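Stivonstead landlords bet on terrazzo look, but tenants may not

STIVONSTEAD – A local supplier says patterned wall coverings will help older apartments rent faster. The numbers offered so far don't do much to back that up.

Dasero, which sells wallpaper and floor coverings to property managers, announced in February that it would refit 13 vacant units in the Tawhiri apartments at a discount. The company calls the work a "rental refresh." Each unit gets new wallpaper in the kitchen and entry, plus a floor covering chosen from the firm's stone-look range.

Anselmo Giraldo, who runs the Dasero showroom, said renters decide in the first minute whether they want a place. "Plain beige walls tell people the owner has given up," he said. "Give them some pattern and they start picturing their furniture in there."

Asked how he knew that, Giraldo pointed to a survey the company ran last year. It had 33 responses. All of them came from people who had walked into the showroom, a group that might be expected to like wallpaper. The survey asked whether a patterned wall made a room "more inviting." It did not ask whether anyone would pay more rent for one.

The pattern being pushed hardest is terrazzo, or rather paper printed to look like it. Real terrazzo is stone chips set in cement or resin and ground smooth, and it can last for generations. The printed kind borrows the look for a lot less money. How long it lasts in a rental kitchen, with steam and grease and a new tenant every year or two, is another matter.

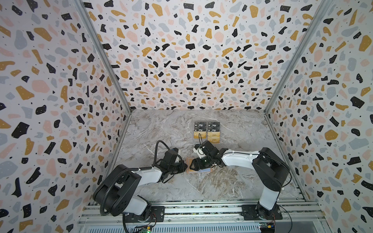
Rodrigo Villanueva

Chips of black, mustard, pink and pale blue-gray on off-white make for a busy wall, and over a marble-patterned floor the effect is busier still. Some people will love it. The trouble for a landlord is that the next tenant has to love it too.

Raelene Whitcombe has managed rental buildings in Stivonstead for most of her working life and remembers the last time this was tried. Owners went in for faux brick then. She spent the following years paying crews to scrape it off.

"I never lost a tenant over white paint," Whitcombe said. "I lost a couple over that brick."

She also questioned the savings. Dasero says its paper goes up in a day and comes down clean. Whitcombe said that depends on what is underneath, and many of the older buildings on the east side have walls that have been patched and painted over so often that anything sticky takes a layer with it.

Giraldo said the company checks each wall before it starts and will not paper over loose paint. He would not say whether Dasero pays for repairs if the wall is damaged when the paper is removed. The written offer sent to owners, a copy of which was shared with this reporter, covers "defects in the product" for 2 years and does not mention removal at all.

Then there is the question of rent. The owner of the Tawhiri building, Subbarao Namboodiri, said he has no plans to raise it on the refitted units, at least at first. He hopes to fill them sooner and keep people longer. He admitted that three of the units had been empty mainly because of a heating problem, which has since been fixed.

That will make the results hard to read. If those apartments fill up this spring, it could be the wallpaper. It could also be the heat.

Kęstutis Vasiliauskas, who rents on the second floor and has lived in the building through two owners, was not consulted about the project. His own unit is not part of it. He said he would have put the money into the windows, which rattle, or the laundry room, where one dryer has been out of order since fall.

"Wallpaper is fine," he said. "I'd like the dryer."

Namboodiri said a part for the dryer is on order.

A second supplier, Sustden, has made a similar offer to owners across town – also discounted, also without much to say about what happens when the paper has to come off. A spokeswoman said the company was "confident in the product" and did not answer further questions by deadline.

Dasero expects to finish the Tawhiri units by early summer and says it will publish the results. Giraldo did not say what figures would be included.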